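Apuntes de Composición y color, tema 4: el bodegón
Betancur, taller de tarde. Notas de clase, versión corregida el 19 de abril

Hola otra vez. Os paso por escrito lo que vimos en la última sesión, porque hablé demasiado deprisa y Paloma Mahmoud me pidió (con toda la razón) que ordenara un poco la parte de los valores. He añadido un par de cosas que no dio tiempo a contar y he quitado una digresión mía sobre marcos que no venía a cuento.

1. Por dónde empezar

Yo empiezo siempre por la mesa, antes de elegir los objetos. La mesa decide la línea más larga del cuadro y esa línea manda muchísimo. Si la ponéis paralela al borde inferior del papel tendréis un bodegón tranquilo, frontal, muy de Zurbarán. Si la giráis, aparece una diagonal y el ojo entra corriendo por ella, así que hay que darle algo donde pararse.

Lo segundo es la altura de vuestros ojos. Sentados, los objetos se tapan unos a otros y el tablero queda como una franja estrecha. De pie, el tablero se abre y casi todo se ve suelto, con espacio alrededor. Probad las dos cosas antes de sacar el carboncillo, que luego vienen los lamentos. 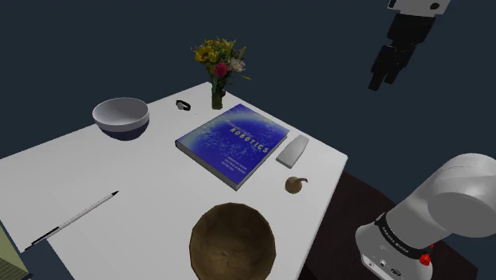

2. Los valores antes que el color

Entornad los ojos. Ya sé que lo repito cada tarde, pero es que funciona: con los ojos medio cerrados desaparecen los detalles y quedan tres o cuatro manchas. Dibujad esas manchas en un papel pequeño, del tamaño de una postal, sin contornos. Si la mancha más oscura y la más clara se tocan, ahí va a mirar todo el mundo, os guste o no.

Un error que vi en casi todas las mesas: pintar lo blanco con blanco. Un mantel o una pared blanca en sombra puede ser más oscuro que un limón a plena luz. Comparad siempre una cosa con la de al lado -- nunca la miréis sola. Stuart Lightfoot hizo la prueba recortando un agujerito en una cartulina gris y mirando por él, y le salió un gris azulado donde juraba que había blanco puro. Hacedlo en casa, es divertidísimo y además convence.

3. Las flores

Aquí me extendí y me voy a extender otra vez, perdonadme. Las flores se pintan como volúmenes: una rosa es casi una esfera con un hueco arriba, un girasol es un plato inclinado. Colocad primero la esfera y el plato, con su luz y su sombra, y solo al final sugerid los pétalos del borde. Si empezáis pétalo a pétalo, la flor se os aplasta.

Con los amarillos, cuidado al oscurecer. El negro los pone verdes enseguida (y luego me preguntáis qué ha pasado). Yo uso un poco de siena o de ocre, y para las sombras más hondas una pizca de violeta. El rosa intenso aguanta mejor el carmín que el rojo cadmio. Y las hojas, por favor, no todas del mismo verde del tubo: unas tiran a azul, otras a tierra.

El vidrio asusta y no es para tanto. Se pinta lo que se ve a través, un poco deformado, luego el borde, y al final uno o dos brillos puestos sin dudar. Si dudáis, esperad a que seque. 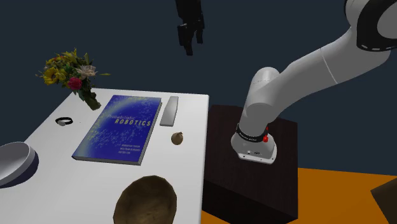
Fig. 2. Ramo al fondo, en un jarrón verdoso de vidrio, y libro azul en el centro de la mesa.

4. Papel y materiales

Para acuarela, papel de 300 gramos. El más fino se ondula y os pasaréis la tarde peleando con charcos. El bloc que vende la papelería Helwood va bien y se arranca sin romper las esquinas. Para los estudios de mancha vale cualquier cosa, incluso papel de embalar.

Pinceles: uno redondo del 14, uno plano mediano y uno pequeño que os prohíbo tocar durante la primera hora. Rochelle Marchetti trajo los suyos de la marca Usivberg y le van estupendos, pero no hace falta comprar nada nuevo para este tema.

5. Para la próxima sesión

Traed tres estudios de mancha del mismo bodegón, con la mesa girada de manera distinta en cada uno. Nada de color todavía. Elegid objetos que tengáis a mano y que se diferencien en altura, y dejad que al menos dos se solapen.

El que quiera puede leer el capítulo sobre espacio vacío del manual de Mortimer Kincaid, empieza en la página 473. Es denso, os aviso, y las láminas están en blanco y negro, cosa que para los valores viene de perlas.

Las carpetas de quienes faltaron siguen en el armario del pasillo, en la balda de abajo.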